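Search this site
Enter keywords

How to Clear the Table Where Everything Lands
February
By Ryan Bloxham

Every home has a surface that was bought for one purpose and now serves as a customs office. Ours is a brown wooden table against a white wall. Shampoo goes there because it's on the way to the bathroom. Drinks go there because you were holding one when the phone rang.

I've cleared it enough times to have a method. Set aside 90 minutes, most of which you'll spend hunting for a trash bag.

Step 1: Start with anything that has liquid in it. Half-finished drinks first, since they're the ones that can ruin the rest of your day. Pour them out, rinse the bottle, put the cap back on and send it to recycling. Do not put it in the fridge "for later." You have met yourself.

Step 2: Gather the bathroom things. Shampoo, lotion, whatever came home from the drugstore and never made it down the hall. Stand them all together at one end. If you find two of the same, use up the older one before you open the other. 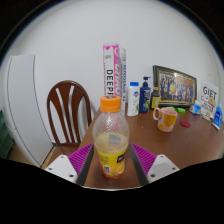
Step 3: Deal with boxes. Tall ones are the worst offenders, because they look tidy standing against a wall and so you leave them there until spring. Pick each one up. If it's empty, flatten it. If it's full, it belongs in a cupboard, and you probably know which.

Step 4: Pictures. A framed picture leaning on a wall is a picture you meant to hang. Either get the hammer today or move it to the spot where it's going to hang, so it can at least lean in the right room. My wife and I leaned one in the Prasness apartment for the full length of the lease.

Step 5: Mugs go to the kitchen, including the pretty ones. The exception is a mug that holds pens, and it has to be holding them already.

Step 6: Gifts and cards. Read the card once more, write down who you need to thank, and put it in a drawer. Small packages get opened or put away. Neither of those takes as long as dusting around them for a month.

Now wipe the table. A glossy top shows everything, so use a barely damp cloth and then a dry one, working along the grain. Leave it bare overnight if you can stand it.

In the morning you may put back one thing. I picked the mug, with pens.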